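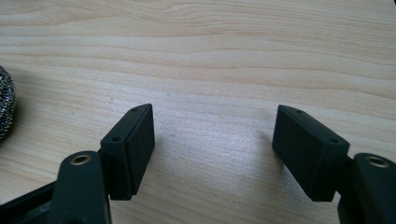 Kitchen check before the Prisis supper, with comments

Checked by: Ronja Tangen
Second pair of eyes: Enda Ní Bhriain
Date: 29 Aug 2025
Permit no.: 1486, taped inside the pantry door where the inspector can find it and the steam can't

OK means OK. FIX means before we cook. WATCH means we both know and neither of us wants to be the one to deal with it.

1. Stove and oven

Burners light on first try: OK, except back left, which likes to be asked twice. WATCH.
Gas smell with everything off: none. OK.
Oven temperature against a separate thermometer: FIX. Set to 425, the Holzer gives us 442. This explains the June cobblers. Enda has been blaming my crust for months and I would like that noted. Until the thermostat is seen to, set the dial low and trust the thermometer hanging from the rack.
Door seal: worn at the bottom corner but it holds. WATCH.
Hood filter: degreased and back in. It went in upside down the first time. OK now.

2. Fridge and freezer

Fridge at 40 F or below: OK. Reads 37 on the middle shelf and 39 in the door.
Freezer at 0 F: OK.
Raw meat on the bottom shelf, nothing ready to eat beneath it: OK after I moved the duck. It was sitting above the custard like a bad idea waiting for a tray to tip.
Everything labeled and dated: FIX. There is a tub marked "GOOD STOCK" with no date. There is another marked "OTHER STOCK." I threw out both.
Comment from Enda: The good stock was good.
Reply: Then it should have had a date.

3. Electrical

Cords free of cracks and scorch marks: OK for the mixer, the kettle and the slow cooker.
Countertop burner: 2000 watts according to its label, and it goes on the wall outlet by itself. It doesn't share with the kettle. We did that once, and served the soup by flashlight. Some guests thought it was a theme.
Outlet by the sink trips when you press the test button: OK.
Rorkanov blender: FIX. The lid lock clicks whether or not the lid is on, so the click means nothing. Blend cold things only, and hold the lid down with a folded towel. No hot soup in it at all, Enda, including "just a little." 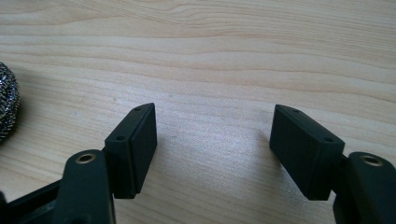 4. Knives, boards and small tools

Knives sharp and handles tight: OK. The bread knife has a wobble and has been retired to opening bags of flour.
Boards split by use: green for vegetables, red for raw meat. OK. The old plastic one has grooves deep enough to plant in, so that goes in the trash.
Can opener clean: FIX. Please look at the wheel sometime. Then please wash it.
Meat thermometer tested in ice water: reads 32. OK.
Damp towel under every board. I know it's dull.

5. Cleaning and chemicals

Sanitizer mixed fresh and checked with a test strip: OK.
Clostoreo bottle stored away from food: FIX. It was on the shelf with the vinegars and is very nearly the color of the cider one. Now under the sink with its cap on.
Dish towels changed: OK. Hand towels are separate from dish towels. Aprons are not towels of any kind.
Soap and paper towels at the hand sink: OK. Colander in the hand sink: again. A hand sink is for hands.

6. Guests and allergies

Seats sold: 22. Chairs that don't lean: also 22, as long as I take the piano stool.
Allergy cards back from everyone: WATCH. One card says "not really." I've written back to ask what that means. If there's no answer by the day we cook, that plate gets no nuts, no shellfish and no sesame, and they can think of it as a spa visit.
Walnut salad made last, on its own board, with its own spoon: agreed.
Menu cards name the walnuts in the dressing too: FIX. They currently say "autumn dressing." It is August, and that is not an ingredient.

7. Fire and exits

Extinguisher gauge in the green: OK.
Extinguisher within reach and away from the stove: OK. It was behind the onions last time.
Back door opens fully from inside: OK once the crates were shifted. They'll be back, since crates always come back, so check this one again right before the doors open.

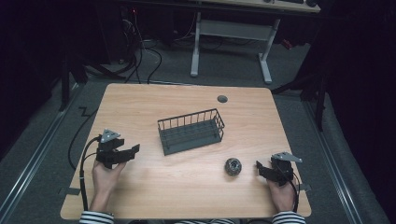
And while you're doing that, see that the mat is flat. I have carried a full tureen over that mat and would prefer not to do it again.

Burn kit: gel fine, bandages low, tweezers missing. FIX. If anyone took the tweezers to plate microgreens, buy us a new pair.

Second check: Enda does the FIX items over again on the morning of the supper, oven first, and initials each one. Initials, please. Last time I got a smiley face next to the walnuts.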